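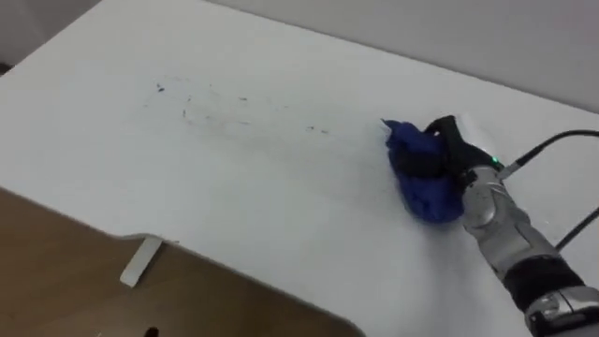

Progress report: the shared rooms
Cleaning, surfaces and upkeep, to the end of December

Dear Samah,

Thank you for being so patient with us over this report. I had meant to send it before the boiler went, and then of course the boiler went, and I spent the better part of a fortnight thinking about radiators. We are warm again now, so I can turn to the part of the grant I most enjoy writing about, even if wiping tables is hardly the grandest thing the Hellatham fund has ever paid for.

You will remember that when we took over the ground floor at Thongdee we inherited a great many paper towels and no real habit of cleaning anything until it looked dirty. White tables are unforgiving in that way. Marker gets onto them, and so does the grey bloom that comes off people's sleeves, and by the spring we had two tops that looked a good deal older than they were. Your money let us replace those and put a proper routine in place for the rest.

The routine is simple enough. Each white surface is wiped with a cloth at the end of a session, dry first to lift the dust and then damp for any marks. Marker gets a second go with a drop of the mild cleaner from Fleketti, left for a minute before it is rubbed. We bought 100 cloths in the first order and have thrown out 13, mostly ones that had met varnish. The others go through the wash at sixty and come back perfectly good, and our spending on paper towels has dropped by 33 per cent against the same months last year. I was very pleased with that, and I'm afraid I told everyone who came through the door.

Blue is for tables and desks, and yellow is for the sinks. We did try a third colour for the windows, but it muddled people and we have quietly let it go.

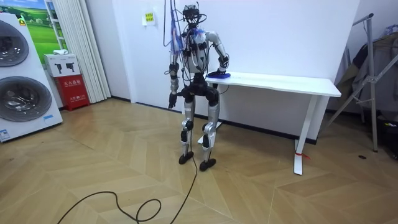

The floors have been the slower half of the work. Herringbone is lovely to look at and a nuisance to look after, with all those little joins for grit to settle in, and Thanakorn Thammasiri has been very firm with us about wringing the mop until there is hardly any water left in it. We sweep in the morning before anyone comes in, and damp mop once a week. The planks in the larger room have kept their pale colour nicely. There is still a dull patch near the door of the small room that I suspect will need a professional, and I have a quote coming from a firm in Ukville.

On money, we are a little under where we expected to be. The cleaner was cheaper by the case, and the new tops came with free delivery after a mix-up over dates that I won't trouble you with. I would like to carry the difference into next year and put it towards that patch of floor, if you are happy for us to do so. The receipts are in the usual folder — Sakda has put them in order, so you will find them far tidier than mine were last time.

We also held six short sessions on looking after the rooms, for anyone who books them. I had worried they would be thinly attended, but people do like being shown how to get permanent marker off a desk, and several stayed on for tea and asked about their own kitchens. I asked for comments afterwards and promised to pass them on whole, grumbles and all. 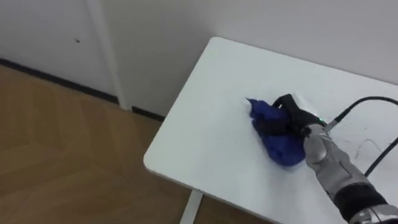 Myrtle Whitlock wrote that she found the tables much nicer to sit down at than they were last winter, but that the clean cloths ought to be kept somewhere lower, as she cannot reach the top shelf without standing on a chair and would sooner not. She would also like a line on the booking form to say who wipes down when two groups follow one another, having done it twice over herself in November.

Both seem very fair to me. The cloths will move to the lower cupboard as soon as we have cleared the old paint out of it, and Kulap Rojanasak is redrafting the form now. I'll send you a copy with the floor quote once I have the two together, and do please ring if anything in the figures looks odd to you. I am usually at my desk until four.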